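Handout 2: Looking After the Suturing Cell
Uliana Pylypenko

The arms are patient. Grit in a wrist joint is not, so we begin there.

Before power-up, wipe the clevis and work each jaw through its travel by hand. A stiff pin gets rinsed, then rinsed again, then reported to me. Oil is not a personality trait; use one drop. 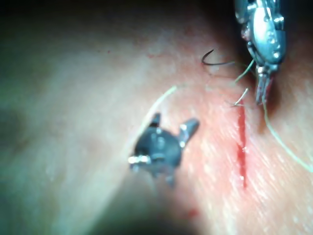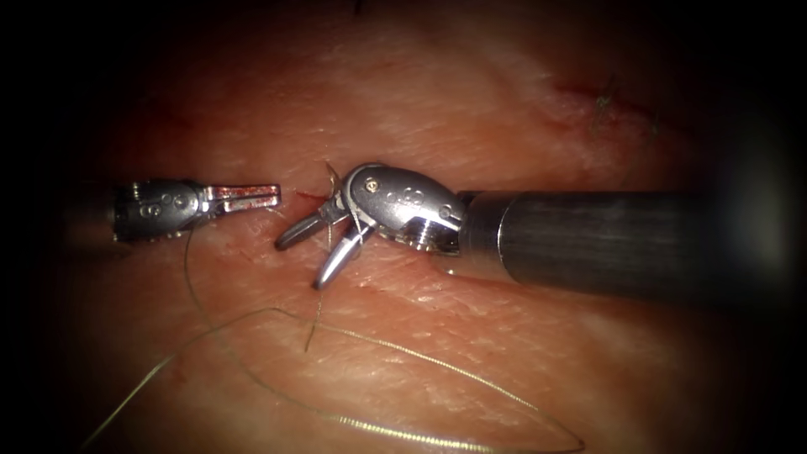
Instruments and thread at the tissue surface.

Log every instrument change in the Zerkov sheet. I retire graspers at 40 sessions, however fond of them you have become. Spare pads: bottom drawer, Kermani cabinet.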